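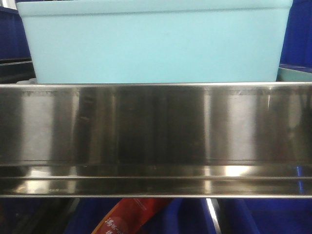 3. Containers and shelving

3.1 Choice of containers

The study took place in the back store of the Stukcombe canteen, where dry goods and clean utensils are sorted before each service. Until January the room used cardboard trays and whatever tubs came in with deliveries. These were replaced with plastic containers in a small range of colours, so that staff could learn a place by its colour before reading a label.

Royal blue was given to the crates for goods that leave the room and turquoise to the large open bins for goods that stay. Paler mint-green containers were bought for small items that would otherwise sink to the bottom of a larger bin. Figure 3 gives a close view of the inside of a turquoise bin. The large bins stand at the steel shelf with a blue crate to either side, an arrangement the canteen staff had settled on themselves and which we kept for the whole of the study.

Labels were printed on white card in the first two weeks and later dropped from the large bins. Staff reported that they no longer looked at them, and the card came away when the bins were washed. Labels stayed on the shelves at the Abera site, where temporary workers are more common (Section 5).

3.2 Shape of the bin

The walls of the turquoise bin slope inward towards the base. This lets empty bins nest, but it also means that the floor is smaller than the opening suggests. In our first trials staff judged how much a bin would hold by looking at its rim and were usually too hopeful. Flat packets laid on the floor fitted badly along the sides, where they rode up the slope and slid back.

The corners inside the bin are rounded. Kawaguchi, who ran the washing trials, found these quicker to wipe than the square corners of the older tubs, and fewer crumbs were left behind. Small paper sachets tended to slide down the curve and gather at the foot of the wall, which made them easy to miss when the contents were checked from standing height. 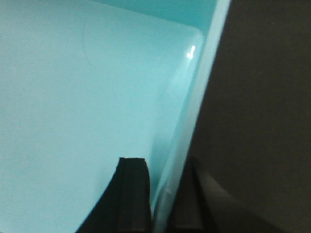

Figure 3. Inside of a turquoise bin, with the flat floor, a rounded corner and the side wall rising to the rim.

3.3 Wear and cleaning

Each bin was looked over before it went back into use. Fine surface marks, such as the faint curved line on the floor of the bin in Figure 3, were noted but did not count as damage. A bin was withdrawn only if it had a crack, a split rim or a scratch deep enough to catch a fingernail. Of the 124 containers in use across the two sites, 3 were withdrawn, all of them from Abera.

The steel shelf was wiped at the end of every shift. Smudges show readily on polished metal, and staff at Stukcombe asked whether a brushed finish could be fitted instead. Gebretsadik compared the two finishes over 26 shifts and found no difference in the time spent wiping, although the brushed surface was preferred by most of those who used both. The polished shelf was left in place.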